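Famby Film Club
Minutes of the General Meeting, 3/11/26

Present: Todor Petkov (chair), Jarmila Vondráček (minutes), Gerrit Boersma, Nabil Najjar, and 11 other members
Apologies: Sadao Hirano

The meeting opened at 7:05 p.m. Minutes of the previous meeting were approved with one correction: the December screening ended at 10:40, not 9:40.

1. Spring season

Todor presented the draft program. The theme is actors in their first leading role, with six films over twelve weeks. Gerrit asked whether two of the titles were too close to what was shown last year. Todor said one shares a director but the cast is different. Nabil asked for at least one comedy. After discussion the Hungarian courtroom film was dropped and a comedy will be put in its place. Members can send titles to Todor until the end of the month.

Vote on the program as amended: 13 for, none against, two abstaining.

2. Screening licenses

Jarmila reported that license fees for the season come to $539 if all six films are booked together. Booking them one at a time would cost more and the dates could not be held. Agreed to book together once the comedy is chosen. Jarmila to send the order.

The distributor has asked that posters not use the lead actor's photo without the approved credit line. Nabil will redo the two posters already printed.

3. Hall and projector

The Kedside hall is available for all six dates. The rent is unchanged. The projector lamp was replaced in December and the picture is brighter, but the left speaker still hums during quiet dialogue. Gerrit will try a different cable before the first screening. If that does not fix it he will get a price for repair and bring it to the next meeting.

Several members said the back row cannot read subtitles. The screen will be raised one notch and the last row of chairs moved forward.

4. Food and drinks

The snack table will open 30 minutes before each film. Burgers will be offered on opening night only. Popcorn, coffee and soft drinks as before. Prices stay the same.

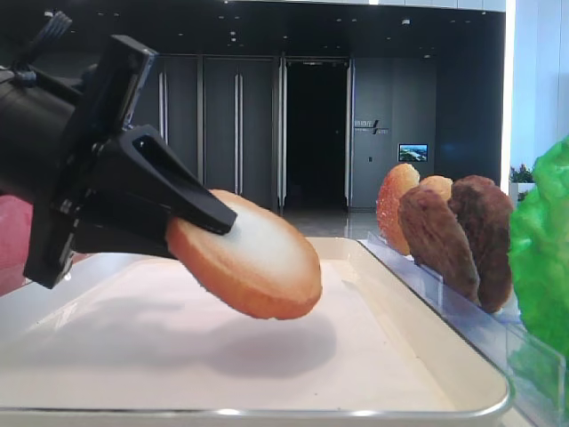
Burger bun half, cut side up and to the left.

Nabil asked that hot food not be taken into the hall after the lights go down. Agreed. A sign will go on the inside door.

5. Website and newsletter

The newsletter went to 412 addresses last month. Sadao sent a written note that the cast interviews are the most read pages and that he would like help transcribing them. Jarmila offered to do one. Old reviews with broken pictures will be removed unless the author sends a new copy.

6. Money

Balance in the club account is $2,000 before the license fees. Gerrit proposed that nothing be spent on new chairs this season. Agreed without a vote.

7. Other business

A lost gray scarf is still in the cupboard.

Todor has been asked if the club would host a talk by a casting director. Members were in favor. He will ask for dates and the fee.

Next meeting to be held after the second screening, date to be sent by email.

Meeting closed at 8:20 p.m.

J. Vondráček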